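Counter tips from a robot open day

Lestance, the kitchen shop out past the county road, held an open day in October and had a robot arm in to work at a counter. The leaflet promised "the kitchen of tomorrow." I went for the free parking and came home with a page of notes on cutting boards. The arm was running software from an outfit called Onyeka, and I stood there for longer than I'd care to admit to my family.

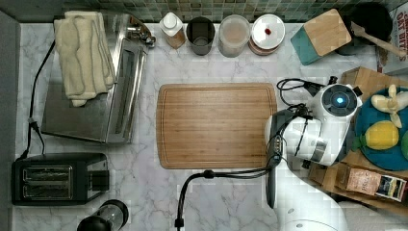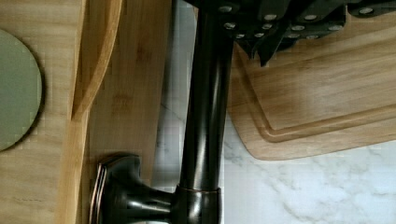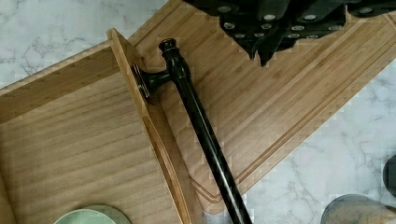

I had expected speed. The person at the microphone said a full run of the demonstration took 22 minutes, and that the arm had been through 3,686 practice runs before anyone let it meet the public. I have been working in kitchens of my own for longer than that and still put the lid on the wrong pot, so I kept my opinions to myself.

What follows is what I changed at home afterward.

Clear a landing spot first. The arm does far better when there's a bare patch for whatever it's about to set down. So do I, as it happens. Before you take anything out of the oven, push the mail, the keys and the fruit out of the way. Do it with both hands free, which is to say before you put the mitts on.

Oil the bamboo. Food-grade mineral oil, a spoonful on a clean rag, rubbed along the grain and left overnight. Wipe off what's still sitting on top in the morning. Once a month if you cut on it daily. Don't use olive oil unless you want your apples to taste like an old salad.

Mind the juice groove. People scrub the flat part of the board and ignore the channel, where everything you were scrubbing for has gone to live. An old soft toothbrush and hot soapy water will do it. Rinse, then stand the board on its long edge to dry. Flat on the counter, the underside stays damp and the board will cup.

Groove up for roasts and melons, groove down for bread. If you have only one good side, buy a second cheap board and stop arguing with yourself.

Marble and lemons don't mix. Anything sour will etch the polish, and wiping faster only helps a little. Put a plate or a tray under citrus and vinegar bottles. For daily cleaning, warm water and a drop of dish soap. The Preltov stone spray they were selling at the door was 16 dollars, and I'm told it smells of figs.

Leave dark bronze faucets alone. No scouring pads, no limescale remover. A damp cloth and then a dry one. The finish on these is meant to wear lighter at the edges with use, and if that bothers you, chrome is still legal.

Tie up your cords. A toaster cord lying loose across the counter will find its way under whatever you're chopping. A twist of Velcro costs pennies. I bought a pack of Purnix cord clips, 192 of them, in a moment of weakness, and will be clipping things until I die.

Rest your spoon across something. A small dish by the stove saves more wiping than any gadget on the Lestance shelves, and you already own the dish.

Go slow around knives. The arm kept to a crawl for the whole time I was there, and a boy beside me asked his mother why she didn't cook like that. She said dinner would be at midnight. Fair enough, but reach for the block with your eyes on it all the same, and put knives back before you pick up the next thing.

The next open day is down for February 2026. The parking is free again and they're promising coffee.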